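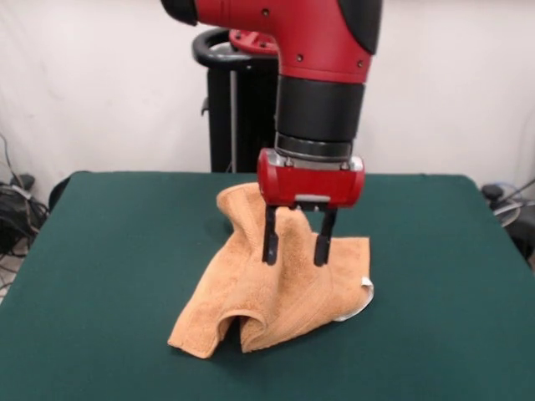
Fig. 1. Two-finger gripper lifting a fold of a small terry towel.

Week 4 handout: Can machines do the chores yet?
Module leader: Marlies Aigner. Lab sessions: Stepan Zakharchenko.

Last week we dealt with rigid parts. A bracket or a mug keeps its shape when you pick it up, so one good look at it is usually enough to plan the whole move. This week is about cloth, and the answer to the question in the title is "some of them, slowly".

Why cloth is hard

A crumpled towel can lie in more ways than anyone could list. Much of it is hidden under itself, including most of the corners you would like to find. Look at the left side of the towel in Fig. 1, where the cloth arches up and leaves a dark gap underneath. A person would guess what is going on under there and slide a hand in. For a program, that guess is the main part of the job.

The grip itself is the easy bit. Two thin fingers will pinch terry well enough, as the loops give them plenty to hold. The trouble is where they pinch. A hold in the middle of the cloth gives you a peak with folds hanging off it, and you are no nearer to a flat towel. A hold on a corner lets you hang the cloth, find a second corner and spread it out. The squared corner on the right of Fig. 1 would be a fair place to start. The white label on the edge next to it is a useful landmark too, but do not build a method on labels. Plenty of towels have lost theirs.

What works now

Folding a towel that already lies flat: yes, with one arm or two.
Flattening a crumpled one: often, given time and several tries.
Sorting a mixed basket, socks and all: not to a standard you would pay for.

On the shop floor things look better, mainly because someone else has tidied up first. Vira Nechyporuk's reading for this week covers the Skoryk laundry line, where staff still feed in each sheet by its corners and the machine does the rest. Ask yourself how much of that chore has been automated — and which part was left to people.

For the seminar

Read Nechyporuk, sections 2 and 4. Then fold a hand towel at home with one hand, using only thumb and forefinger. Write down each grip and each release, in order, and bring the list. We will compare lists before we talk about planning.

Written work is due in October. Questions about the lab go to Stepan.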